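May
Reet Vītola

3.2 Collecting the demonstrations

So how do you get a robot to learn a task from a person? We tried it two ways. In the first one I just grabbed the Skidby arm by the wrist and pushed it through the motion myself (great for your forearms, by the way!). In the second I sat at the Ballix controller and drove the arm remotely. Both gave us the same kind of log, with joint positions saved 20 times a second, and I could throw away a bad run right after making it, which I did a lot.

The task was deliberately plain: reach for the object on the table, pick it up, set it down on a target. I started every run with the object standing somewhere new, because our first batch had it in one spot and the policy happily learned that spot and nothing else. Oops.

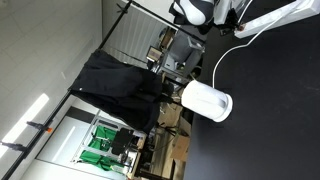

Figure 2. Work surface with the white cylindrical object, robot arm at top.

We ended up with 1617 runs, and I threw out 97 of them, mostly for late grasps or for me bumping the arm with my elbow. Hand-guided runs were quicker to make, but they came out jerkier, and you can really see it in the velocity plots. The remote runs were smoother and slower, with these funny little pauses right before the grasp where I was making up my mind. The policy copied the pauses too! We trimmed them with the Sorum script before training and kept the untrimmed logs for the comparison in Section 4. Hattar, our baseline, was trained on the hand-guided runs only, so keep that in mind when you get to the results table.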